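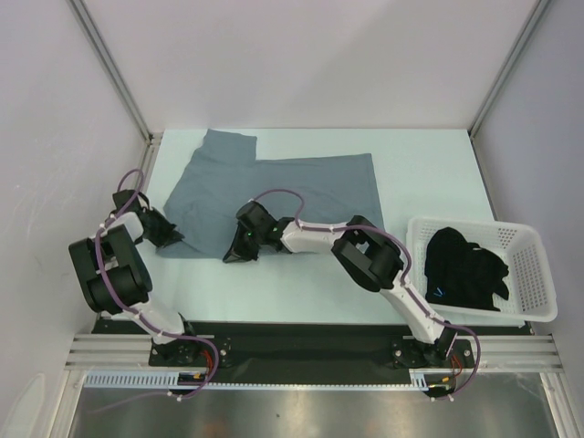
My aunt left me her spiritual library, and I have been trying since November to be worthy of it. It came in twenty boxes. Most of it is channelled, which means that somebody in a cardigan sat down after tea, went quiet, and wrote what a Higher Being told them to write. The Higher Beings have been generous. One of them, who goes by Filon, ran to 2,813 pages before he felt he had made himself clear.

I don't want to be sniffy. I go to the meditation evening in Brisville most weeks and I come home kinder than I went, for an hour or so, until I see the state of the sink. I believe there is something in sitting still. What I have stopped believing is that wisdom has to arrive in a dressing gown and speak like a town crier.

Filon says "verily". He says "unto". In the fourth volume he says "whomsoever shall thirsteth", and my aunt, who taught grammar for a living, has put a small pencil tick beside it. She would have had a child in at break time for that. Once a voice is thought to come from the far side of the stars, we let it off its verbs.

We let it off a good deal else too. I went to a weekend retreat at Trernwood last year, 800 feet up a hill with one working kettle, and we were told that the universe was asking us to release our attachment to comfort. The universe had also set the price of the room. When someone asked what releasing might look like for a person with a mortgage and a bad hip, she was told the answer was already within her. She said she had looked.

I think that is my quarrel with the grand style. It is very hard to disobey. "Be a pure vessel for the Divine Light" leaves me free to do exactly as I please, whereas "ring your brother" has been on the back of my hand since Tuesday week — or it feels that long — and I still haven't done it. The old teachers I like best were rude and short. They told people to feed someone, or pay what they owed, or be quiet.

My aunt may have known this. Tucked inside the last volume, between Filon on the Seven Rays and Filon on the Seven Other Rays, I found a note in her own hand. It said: "Library books. Apologise to next door. Bread."

I have kept the note and four of the volumes. The rest can go to anyone in Brisville with strong shelves.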